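Godumness Introduces Ovberg Stave-Built Countertop Line for Small Kitchens

Oak surface ships pre-finished and can be cut on site to fit a standard built-in dishwasher

Godumness, a maker of solid wood work surfaces, today announced Ovberg, a line of oak butcher-block countertops for kitchens in apartments and small houses. The line goes on sale in July through kitchen dealers and through the company's own order desk.

Ovberg tops are assembled from separate oak staves, finger-jointed end to end and glued side to side. Staves are sorted for moisture content before gluing but are not matched for figure. Straight grain and cathedral grain can therefore meet at the same joint, and dark flecks are accepted in all grades. Customers who want a more even surface can request a selected grade, which adds 20 working days to the lead time. 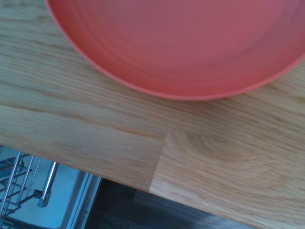

The front edge is supplied square and can be eased on site with sandpaper. Where the top passes over a dishwasher, the underside must be sealed and a vapor barrier fitted before the machine is pushed in. The barrier is included with every top, along with fixing brackets and a small can of finish for cut ends. Godumness does not cover swelling at the front edge if the barrier has been left out.

"Most of the complaints we handled on the previous range were about the strip over the dishwasher," said Urmila Khurana, product manager for work surfaces at Godumness. "We changed the sealing procedure and put the barrier in the box. The dealer no longer has to remember to order it."

The finish was developed with Van Wijk, a coatings supplier, and is applied in the factory in two passes. In bench tests, sample boards went through 2,000 wipe cycles with a damp cloth and ordinary dish soap. Boards were also loaded with cookware at temperatures up to 200 degrees Fahrenheit. Trivets are still recommended for pans straight off the burner.

Ovberg is sized for kitchens where the counter is used for storage as well as for preparation. The back edge can hold a row of jars, mugs and a coffee press and leave the front free for work.
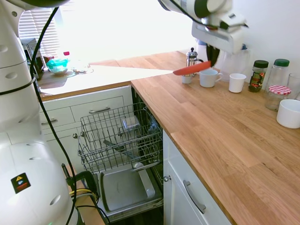 Two runs of countertop in the same room may differ in tone, particularly if one stands near a window. Oak changes color with exposure to light, and Godumness advises moving bowls and appliances from time to time during the first months - a fixed object can leave a paler patch under it. The patch normally evens out once the surface is uncovered.

Tops can be cut with a fine-toothed circular saw. Sink cutouts should be sealed on all faces on the same day they are made. A matching upstand, sold under the name Trikis, is available for use against painted walls.

Ovberg will be stocked by 160 dealers at launch. Samples and installation sheets are available on request from the Godumness order desk.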